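Brake pedal goes long after a few laps, fine again on the drive home

Posted in Track Days and Club Racing
April 21, 2026

Yatziri Xolalpa

I did my second track day at Skaldale last week and had the same trouble both times. The car is a small hatchback, standard engine, 454 kilos lighter than my old estate, so I didn't think I'd be asking much of the brakes. For the first few laps the pedal is firm and high. By lap five or six it starts to travel further before anything happens, and by the end of the session I'm pumping it before the hairpin to be sure of it.

If I come in and leave the car in the paddock for half an hour it mostly comes back, though it feels softer than when I arrived. On the road home I wouldn't know there had been a problem.

What I've done so far: new front pads from the local motor factor (ordinary road ones), and the discs were measured and are well within limits. No leaks that I can find at the calipers or the flexible hoses. The reservoir is at the right level. I have no record of the fluid being changed by the previous owner.

Is this the pads, the fluid or the master cylinder? I have another day booked at Mullby and would like to sort it before then without buying everything at once. I've been quoted for a big brake kit and it costs more than I paid for the car.

2 replies

zetari_hillclimb

Pads. Road pads are useless on track. Get some proper ones and braided hoses while you're at it. I went to a bigger kit on mine and never looked back, so if you can stretch to it I would.

Dymphna Ó Ceallaigh

I'd start with the fluid. A long pedal and a hard pedal that doesn't slow the car are two separate faults, and you have described the first. When pads get too hot the pedal usually stays firm under your foot and the car just doesn't stop as well. When the fluid boils you get vapour in the system, vapour squashes, and the pedal goes down. It recovers as things cool, but often not fully, and that matches what you say about the paddock.

Brake fluid takes in water over time and the boiling point drops as it does. If you have no record of a change, assume it is old. Buy a fresh sealed bottle of a good DOT 4 with a high dry boiling point, or a racing fluid if you don't mind changing it more often. Check the handbook first for what the car will take. Don't use silicone DOT 5 in a system that wasn't built for it. DOT 5.1 is a different thing and is normally fine where DOT 4 is specified.

Flush the whole system, all four corners, in the order given in the workshop manual for your car. Keep the reservoir topped up the whole time. If it runs low you will pull air in and have to start again. Keep going at each nipple until clean fluid comes through with no bubbles. Fluid takes paint off, so have water and rags to hand.

While the wheels are off, look at the pads. If the edges are crumbling or the surface is glazed, they have been too hot as well and want replacing with something meant for fast road and track use. Bed them in the way the maker tells you. I'd also make sure the caliper pins slide freely and that the pistons go back without a fight. A dragging caliper will cook fluid on its own.

Master cylinder: with the engine running and the car cold, hold steady pressure on the pedal for a minute. If it slowly sinks and you have no leaks, suspect the seals. If it stays put, leave it alone.

Then there is how you drive the session. Brake later and harder for a shorter time, and don't rest your foot on the pedal. Do four or five quick laps, then a slow one with as little braking as you can manage. When you come in, leave the handbrake off and put it in gear, with chocks if the ground slopes. I ran the Esquivel sprint series for years on standard calipers with decent fluid and pads and had no bother.

If the pedal goes long again at Mullby after the flush, come in straight away. Don't pump it and carry on.

Yatziri Xolalpa

Thanks both. Did the pedal test this morning and it didn't sink. The fluid that came out of the rear nearside looked like cold tea. Two bottles ordered, will do the rest when they come, and pads after that if the budget allows. 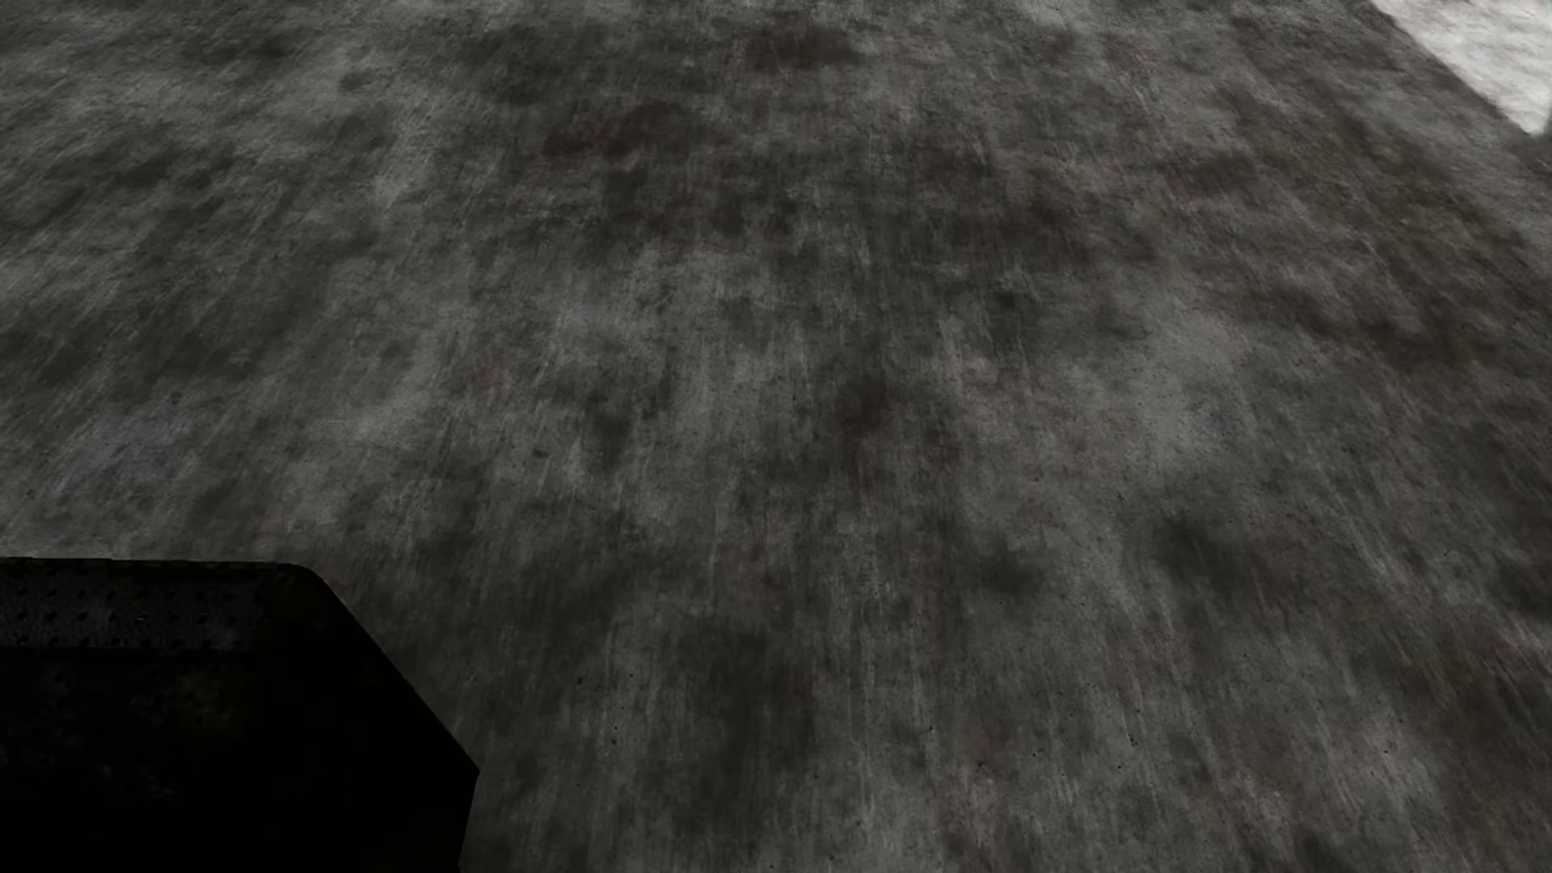 Filed under: Brakes and Hydraulics

Guides and threads on pads, discs, fluid, hoses and calipers for road cars used on circuits, sprints and hillclimbs. Please give the make, model and year of the car when you start a thread, and say whether the parts fitted are standard. Questions about wheel bearings and hubs belong in Suspension and Steering.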